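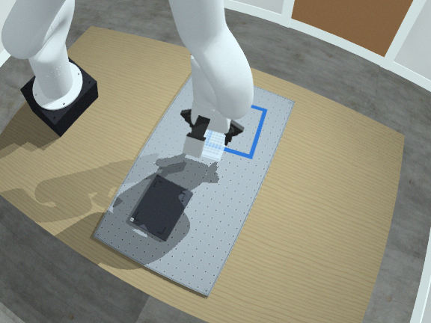
Monard wrote in to say that I've been promising a post on robots since February, and that all anyone with a packing bench wants to know is whether they should wait for one or hire another pair of hands. Fair question. My answer for this year is to hire the hands, but it's closer than it was.

I work in small parts assembly and kitting. At home I do the same chores as everyone else, and I've started to see them as the same sort of problem. Putting cutlery away, loading a shelf, setting a part in a tray: pick the thing up, turn it the right way round, put it where it belongs, let go without knocking what's next to it. A child of five can do most of it. Machines have found it hard for as long as I've been in the trade.

The part that has changed is how much gets worked out in simulation before anyone buys any metal. You model the arm, the table, a pegboard with an outline marked on it and a few blocks and boxes, and you let the software try. The arm can drop a block all night and it costs you electricity. I spent a good part of the winter reading through what Arnow put out on its kitting trials, and the simulated runs were far ahead of the real ones. One set was 178 attempts at placing parts on a board. On the rendered version nearly all were counted as good. On the bench it was 51.

I don't think that gap is a scandal. Real blocks have a bit of oil on them, real boards sit slightly skew, and light comes in through the window at four in the afternoon and confuses the camera. Simulated shadows are very good now, but they stay where they're put.

Two blocks side by side are a fair test, by the way. One block in a gripper is routine. Get a second one touching it and the arm has to know which it has hold of, and what happens to the other when it moves. Try it with two bars of soap and a pair of kitchen tongs and you'll see the trouble.

As for the house, I'm less hopeful. A bench is the same bench every morning. My kitchen isn't the same kitchen after breakfast. Trultovo says its home model will clear a table, and perhaps it will, but the small print asks for a clear floor, matching plates and someone nearby. If I have to tidy up for it first, I may as well carry the plates.

Martens is the one I'd watch for shop-floor work. They sell an arm for one job, they tell you what the job is, and they quote a changeover time of 2 hours if you want it to do something else – long for a kitchen, fine for a packing line that changes twice a year.

I've asked them for prices on a single cell and will put the figures up when they arrive.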